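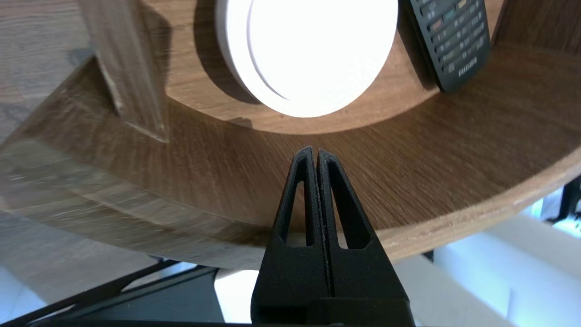
Figure 1. Two-finger gripper at a curved wooden shelf. On the shelf: a round light, a remote control and a clear block.

Work and Automation
Handout 9: Room reset in hotels
November 27, 2023

Read before the session. The previous handout covered warehouse picking, where the building was changed to suit the machine. Hotel rooms are usually automated the other way around. The furniture stays as it is, and the machine has to work with shelves, cords, lamps and bedside tables chosen by a decorator.

1. The case

Brescombe is a hotel of 332 rooms operated by Pangilinan, a regional hotel group. For this course we use the group's written account of a trial on one floor, in which arm-equipped machines supplied by Jirkel took over part of the work called "reset." Task assignment and logging were handled by a scheduling package, Nistanis, which the housekeeping department already used for its daily room lists.

Reset means returning the small items in a room to their standard positions after a guest leaves. It does not include bed making, bathroom cleaning, linen or trash. In the housekeeping manual it takes up less than a page. In the older time studies it was not recorded as a task at all, and the minutes it took were charged to dusting.

The trial covered 20 rooms and ended after 2,000 logged reset tasks. One task is one item handled at one location, so a remote control moved from the bed to a shelf and then straightened is a single task. Keep the definition in mind when reading the tables in the course packet. A room with many small items produces many tasks without taking much longer to clean.

2. Task breakdown

The account divides each task into four steps: locate, approach, grasp or push, and place. Attendants who read the breakdown during the trial objected to it on two points.

First, it leaves out inspection. An attendant who picks up a remote control looks at the battery cover, notices whether the keys are sticky and wipes it. The machine's task ended when the item was within tolerance of its stored position. Inspection therefore remained with the attendant, who now had to handle the item a second time or skip the check. Both happened. The manual was later changed to make inspection a separate line, which gave it a time allowance for the first time.

Second, the breakdown treats items as independent. In a real room they are not. A telephone has a cord, the cord lies across the table, and whatever is put down next may end up on top of it. Attendants deal with the cord without thinking of it as a step. In the logs it appears under the code OBSTR, along with curtains, bags and chairs left in the way.

Terms used in the packet:
Reach envelope: the space an arm can get to without moving its base.
Tolerance: the allowed distance between stored and measured position.
Hand-back: a task the machine stops and returns to a person.
Assist: a task completed by the machine after a person has moved something.

3. The corner problem

Bedside tables produced more hand-backs than any other location. The reasons given are mostly about geometry. A table set between a wall and a bed can be approached from few directions. A raised rim prevents an item from being slid off the edge into a grasp. A headboard takes up space the elbow of the arm would otherwise use. Cords running from a wall plate to the table add an obstacle that changes shape when touched.
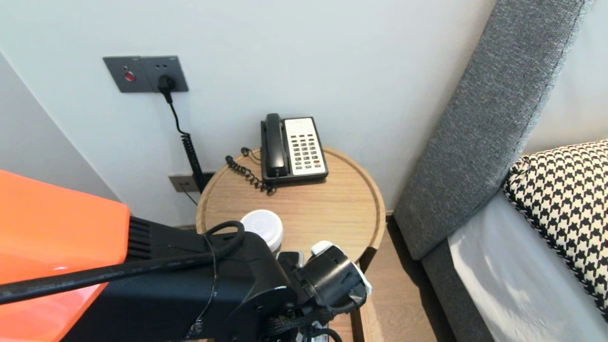
None of these conditions matters much to a person, who leans over the bed and reaches down. The department considered moving the tables away from the wall and decided against it, partly for appearance and partly over the length of the telephone cords. Tables with flat tops were also priced and turned down.

What changed was the order of work. Before the trial, an attendant entered a room and worked in a circle from the door, with reset done along the way. During the trial the machine went in first, and the attendant followed when the Nistanis list showed the room as released. If a task could not be completed within 60 seconds, it was marked as a hand-back and the machine went on to the next item. The attendant arrived to find most items placed and a short list of the ones that were not.

The supervisors preferred the new order. The attendants were divided. Those with long service had set routines for the room and found that the list broke them up: the eye goes to the listed items and the rest of the surface gets less attention. Newer staff said the list helped them learn the standard positions. The account reports both views and does not try to settle which was more common.

4. What moved, and to whom

Use the headings below when preparing your own case.

Physical load. Reset is light work. Removing it takes away some bending and reaching at the bedside but none of the heavy handling, which comes from mattresses, linen bags and carts. The group had listed reduced strain among the goals of the trial. The final account drops this goal without comment.

Pace. Attendants used to decide the order of their rooms within a section. Once release times came from the scheduler, the order was partly fixed. Waiting for release was at first recorded as idle time against the attendant's name. After complaints it was given a code of its own.

Skill. A new duty was created, called floor support. It consists of clearing hand-backs, wiping the fingertips of the gripper, checking the arm's cables for snags and updating stored positions when a room is refitted. It was given to attendants already on the floor. Training took place on shift, and the pay grade was not changed during the trial. Whether floor support belongs to housekeeping or to building maintenance was still open when the account was written.

Records. Before the trial the department knew when a room was finished and who had finished it. Afterward it also held a time for each item in each room. The data were collected to tune the machine, but they show just as clearly how long a person took to clear a hand-back. The account contains one sentence on retention and none on who may look at individual times. Compare this with the scanner logs in Handout 8.

Staffing. No positions were cut during the trial. This says little about what would follow if all rooms were included, and you should not cite it as a finding on employment. The trial floor was staffed at its normal level by agreement.

5. Notes on reading the tables

Table 1 gives hand-backs by location. It does not adjust for the number of items at each location, so the desk looks worse than it is.

Table 2 gives attendant minutes per room. Floor support is excluded because it was booked to a training account. Add it back before comparing the trial floor with the others.

Table 3 gives codes as entered. OBSTR and UNREACH were used interchangeably in the early rooms. Treat them as one category.

6. For the session

Bring a breakdown of one small task from a job you have held. Write it first as a time study would record it and then as you did it, including anything you checked, moved aside or put right on the way. Mark the steps that have no name in the employer's documents. One page is enough.

Groups working on Brescombe should also draft a retention rule for item-level times, no longer than a paragraph, in wording that could be posted in a staff room. State who can see the times, for what purpose, and when they are deleted.

Reading for Handout 10: packet sections on night cleaning and shared equipment.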